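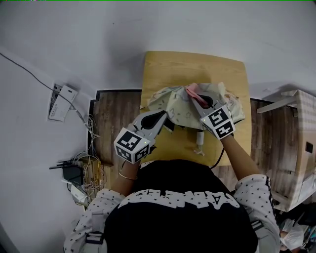
3. Comparing the two hand-held grippers

Golnar Ghorbani and Domenica Kälin
Project report, May 2018

3.1 What we tested

The Skulley project needs demonstrations of cloth handling. We record them with a gripper in each hand and a marker cube on top of each one, so the position can be worked out later from the camera above. Our question was which finger shape to use for the final set. The first has curved fingers like a beak, with a black rubbery pad on the inner faces. The second has pointed fingers and a dark inner pad.

3.2 Method

Each session used a small wooden table and a piece of thin printed fabric. A smaller pink cloth went in with it for the sorting task. The operator had to find the pink cloth, pull it out and spread the larger piece flat. We set a limit of 60 seconds per try. Over the whole project we kept 686 tries, and 395 of them ended inside the limit.

3.3 Results

The pointed fingers were better at picking one layer out of a fold. The curved fingers often took two layers at once, but they held on better when the fabric was pulled sideways. Using one of each worked better than a matched pair, with the curved one holding and the pointed one picking.

Tracking was lost most often when a wrist turned far enough to hide both useful faces of a cube. Seven recordings had to be dropped for this. The cable on the right gripper also caught on the table edge during wide pulls.

3.4 Changes for September

Route the cable along the forearm. Tilt the cubes slightly toward the camera. Repeat the spreading task with a heavier cloth, as all our results are for thin fabric.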